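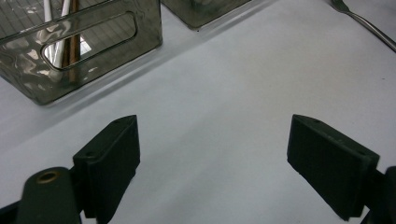
Ticket 763 covers the Plutar undercounter dishwasher in the ground floor kitchen at Vurnwood. The short cycle is meant to run 18 minutes and has been taking 38. It completes, nothing shows on the display, and the door unlocks at the end as normal. The machine gets mixed loads all day, mostly cutlery and light plastics, forks and see-through smoky grey tubs like the ones at the back of the table, with crockery after lunch. The size of the load makes no difference to the time. Run with only the racks in it, the machine took the same 38 minutes.

Home Tickets Equipment Contacts Search

Filed under: Building Services / Kitchens / Dishwashers and hot water

Reported symptom
Short cycle takes more than twice as long as it should. Started in July. Staff first put it down to someone choosing the wrong program, and a note was taped over the program button. The note has been removed as the program was right all along.

Equipment
Plutar undercounter, hot fill, single phase. Detergent and rinse aid are dosed by a wall-mounted Hoster unit. Hot water comes from the storage heater in the cleaner's cupboard, shared with the kitchen sink and the two basins across the corridor. Cycle counter read 1,990 when the ticket was opened.

First visit, 9.40 am
Ran one short cycle with the lower panel off. Fill started promptly and reached level in the normal time. Wash pump came on. The timer then sat without advancing, which on this model means it is holding for temperature. It will not go on to the rinse until the tank reaches the set point, and it has no alarm for a slow heat-up, only for one that never gets there.

Checked the heating element. Resistance was within the range on the plate and there was no leakage to earth. Contactor pulling in cleanly, full voltage at the element terminals under load. Scale on the element was light. Ran a descale anyway while the panel was off, then repeated the short cycle. No change.

Checked the tank sensor against a separate probe. The two agreed closely enough to rule the sensor out.

Left the machine in service. It washes properly, it is just slow.

Between visits
Birhane, who hold the maintenance contract, suggested replacing the control board. We asked them to hold off. A board that waits for temperature and then moves on when it gets there is doing its job, and the part isn't cheap. Their second suggestion was low mains voltage in the afternoons. The kitchen has its own circuit and the reading was steady all day, so we closed that one off.

We did ask the kitchen to write down start and finish times on a sheet beside the machine. The sheet was more useful than anything measured so far. Most cycles were slow but a handful finished in the proper time, and all of the good ones were before 7.30 am. The first load of the day was always fine. The one after it was sometimes fine. 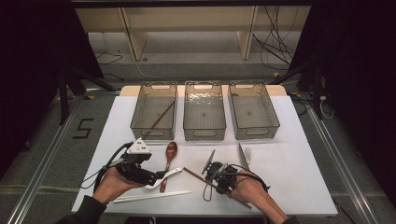
That pattern points to the water coming in. An element fault would show up on a cold machine at least as badly as on a warm one, and the early loads are the ones starting from cold. Something was happening to the hot supply once the building was in use.

Second visit, 7.00 am
Put the probe on the inlet hose and left it there. The first fill was properly hot within a few seconds. At 7.50 am the fill was warm at best, and it stayed that way through the morning. The storage heater itself was not running out. Its outlet pipe was too hot to hold at the same moment the dishwasher inlet was lukewarm.

Followed the hot line back by hand from the machine. Pipe was lukewarm under the sink, lukewarm at the tee behind the sink cabinet, hot on the far side of the tee. So cold water was getting into the hot line somewhere near the sink.

Shut the cold isolating valve under the sink and ran another short cycle. Inlet temperature came up and the cycle finished in 18 minutes. Opened the valve again and the next one took 38. Did this twice to be sure, with the same result both times.

Cause
The sink has a mixer with a trigger spray on the end of a hose. The spray shuts off at the handle. Staff leave both taps on the mixer body open and work the water from the trigger, which is convenient and is what most people would do. With the trigger closed and both taps open, the hot and cold sides are joined inside the mixer body and the only thing keeping them apart is a small non-return valve on each inlet. The one on the hot side had failed. Cold pressure in this building is a bit higher than hot, so every time the dishwasher drew hot water it pulled cold back through the mixer as well.

It also accounts for the early loads. The evening cleaner turns the sink taps off at the body. The first person to use the spray in the morning turns them back on, and from then on the dishwasher is slow.

The same crossover explains an old complaint about the nearer of the two corridor basins never getting properly hot. That ticket was closed as "user to run tap longer". It has been reopened and linked to this one.

Repair
Both non-return valves replaced. The cold side was still sound but they are sold as a pair and the mixer was already off the wall. New fibre washers, strainers cleaned. There was a small amount of grit in the hot strainer, nothing in the cold. The failed valve had a split in the rubber seat and did not close at all when blown through by mouth.
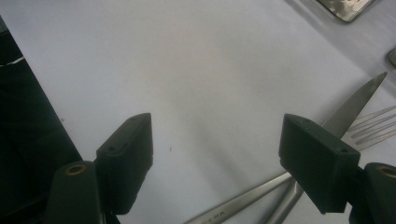

White tabletop, brighter at upper left.

After the repair
Left both mixer taps open with the trigger closed, the worst case, and ran three short cycles back to back. All three finished on time with the inlet hot throughout. Hot pipe at the tee now feels the same on both sides.

The dosing on the Hoster unit had been turned up at some stage, most likely by someone trying to get better results from the slow cycles. It was put back to the setting marked on the cover. If anyone notices foam around the door over the next few loads it will be what's left in the tank — drain the machine and refill it and it should clear. If it doesn't, add a note here.

Notes for the next person
The control board is original and has not been touched. Please don't order one against this ticket.

If the machine slows down again, feel the inlet hose during a fill before taking any panels off. If it is lukewarm, shut the cold valve under the sink and try again. The valve is at the back on the left and is stiff. It turns a quarter turn only.

The upstairs kitchen has the same mixer and the same kind of spray. There is no dishwasher on that line so a failed valve would be much harder to spot. Check it when the upstairs filters are next changed.

Staff can go on leaving the taps open and using the trigger. We would prefer the taps off at night, mainly for the sake of the hose, and the evening cleaner is already doing it.

Update
Timing sheet kept going for another fortnight. No slow cycles recorded. One entry of 38 minutes was crossed out and corrected by the person who wrote it, as they had copied the line above from an old sheet. Sheet taken down and attached.

Update
Nearer corridor basin checked at 8.15 am, 11 am and 2.30 pm. Hot within a few seconds each time. Linked ticket closed.

Update
Invoice from Birhane received for one visit and one pair of valves. It also listed a call-out fee for the board inspection, which was not carried out. Queried, and a corrected invoice is on its way. Ticket stays open until it arrives.

Status: resolved, awaiting paperwork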